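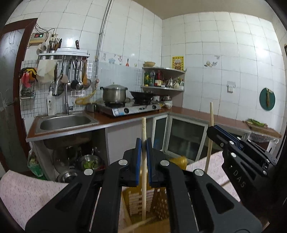 Chopsticks and their wooden box, with the white tile behind.

Happy New Year, everybody! It's Thu 2 January, the leftovers are finally gone, and I've been thinking about noodle soup. I know, I know, I think about noodle soup most of the year. But the first weeks of winter are when I really get going, and a lot of you wrote in after the last newsletter asking how I get a decent bowl on the table on a work night without starting from a packet. So let's talk broth.

I make one big pot on the weekend and that's it for the week. Chicken backs and wings if I can get them (the butcher counter at Trerno usually has a bag near the bottom of the case, you have to ask), an onion cut in half and burned black in a dry pan, a thumb of ginger, a few dried mushrooms. Cold water to cover. Then I bring it up slowly and leave it alone. I used to fuss over it and skim every five minutes and the broth came out cloudy anyway, so now I skim twice and go read something.

Don't salt it! I ruined a whole pot that way in February, salted it to taste and then boiled it down for another hour. Season the bowl, then pour the broth over. A spoonful of soy sauce, a little sesame oil, some white pepper, and a splash of rice vinegar if you're in the mood. Everybody at my table likes theirs different anyway.
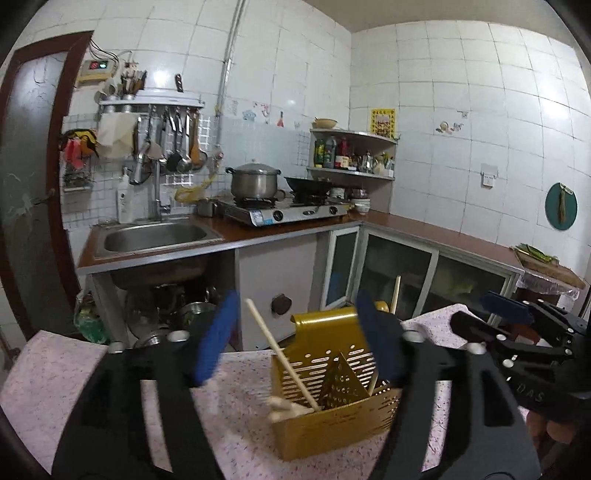
A yellow utensil basket with two compartments, on the flowered tablecloth.

Noodles next. I've gone back and forth on fresh versus dried for years and I've landed on dried, mostly for the convenience — a drawer full of them means supper is never more than 12 minutes away. Cook them in their own pot of plain water, never in the broth. They throw off so much starch, and you'll end up with something closer to gravy. Drain them a minute early, too. They keep on cooking in the bowl while you're hunting for the chili oil.

Speaking of which, one reader over in Grekville sent me her way of doing chili oil with a cinnamon stick and a strip of orange peel in it, and I've made it twice now. So good on fried eggs. I'll print it next time if she says that's okay.

For toppings I keep it easy. A soft egg, whatever greens are about to give up in the crisper, scallions. Frozen corn if there are kids around. My one splurge is the smoked tofu from Beneš, the deli by the bridge, which I slice thin and lay on top right at the end so it only just warms through. Leftover roast pork is lovely too, but who ever has leftover roast pork?
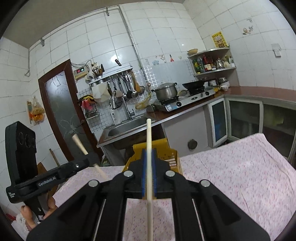 A word on freezing, which was the other thing people asked about. Let the broth cool, scrape off the fat (save it for frying rice), and freeze it flat in bags. Flat bags thaw in a sink of warm water while you get your coat off, and they stack like file folders. Leave some room at the top for it to expand. I've also frozen it in muffin tins for when I only want a bit for a sauce, and those little pucks are handy to have.

Oh, and we're up to 1,322 subscribers, which just amazes me. Thank you for passing this along to your sisters and coworkers. Next time it's dumplings, pleated badly by me, and that chili oil if I get the go-ahead. Write back and tell me what you put in your soup.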